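O relógio é o problema

Por que metade do trabalho de percepção na manipulação robótica se faz antes de haver modelo

O erro levou duas semanas a ser encontrado. A política de controlo, treinada sobre demonstrações feitas à mão, fechava a pinça cedo demais, sempre pelo mesmo intervalo. A equipa da Wasovance, que desenvolve software de aprendizagem por imitação, reviu a rede, a normalização das acções e a taxa de amostragem. Estava tudo em ordem. O desvio vinha do carimbo temporal: a abertura dos dedos era registada com a hora de chegada ao computador, a imagem com a hora de exposição.

Desde então, a ferramenta interna de ingestão, baptizada Dundum, recusa qualquer episódio em que os dois relógios não tenham sido alinhados. O procedimento é simples. No início de cada sessão, o operador abre e fecha a pinça várias vezes diante da câmara. O Dundum estima a abertura a partir da imagem, compara a curva com a do codificador e procura o atraso que maximiza a correlação. Se o resíduo passar de 8 milissegundos, a sessão fica retida.

A segunda etapa é a trajectória. A pose da câmara é reconstruída por odometria visual-inercial a 30 imagens por segundo, e é aqui que se perde mais material. Superfícies lisas oferecem poucos pontos de interesse; movimentos rápidos de punho produzem arrastamento. O sistema anterior aceitava a trajectória desde que o optimizador convergisse, critério que deixava passar mapas com a escala errada. O actual exige fecho de ciclo e compara a gravidade estimada no primeiro e no último segundo do episódio.

Do último lote foram processados 2257 episódios. Mais de 15 por cento caíram nesta fase, quase todos por deriva de escala. A taxa é considerada alta, mas estável, e a equipa prefere-a à alternativa - treinar com poses plausíveis e falsas.

A terceira etapa, a que menos aparece nos artigos, é a máscara. Os dedos da pinça ocupam uma parte quase fixa da imagem e são, para um extractor de pontos, o melhor alvo possível: contraste forte, arestas nítidas, presença constante. Também se movem com a câmara. Um rastreador que se agarre a eles conclui que a câmara está parada. O Goodwin, módulo de segmentação escrito para este fim, exclui essa região antes da odometria e volta a incluí-la no treino, onde a posição dos dedos em relação ao objecto é informação útil. A máscara não é estática: varia com a abertura, e por isso depende do alinhamento temporal feito na primeira etapa. Um relógio mal acertado estraga as duas.

O planeamento entra só no fim. A Tutammont, que integra estas políticas em células de braço único, não executa directamente as acções previstas. Trata-as como referência, filtra-as por limites de velocidade e de colisão e volta a planear a cada ciclo. A latência é compensada descartando as primeiras acções da sequência, já vencidas quando o braço as recebe.

Resta a questão da profundidade, que a odometria esparsa resolve mal junto às arestas. Um ponto seguido no bordo de uma mesa pode saltar para o chão alguns fotogramas depois, e o optimizador lê o salto como movimento. O caso repete-se sempre que a pinça trabalha perto do limite do tampo: um dedo preto projecta-se sobre a madeira clara, o outro sobre a alcatifa cinzenta, e entre ambos não há objecto algum que sirva de referência. O veio da madeira dá textura fina e pouco contraste; um saco azul de debrum laranja, pousado no tampo, concentra os pontos fortes a um lado. Os fios soltos sob o dedo esquerdo são outro incómodo para a máscara, demasiado finos para o contorno rígido que o Goodwin projecta. A versão em testes dilata o contorno alguns píxeis na parte inferior e pondera os pontos pela distribuição na imagem, com um custo de cálculo que ainda não foi medido em lotes completos.

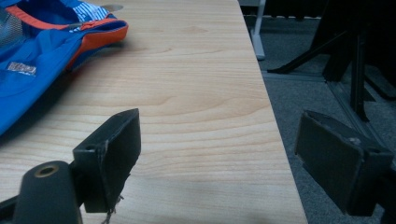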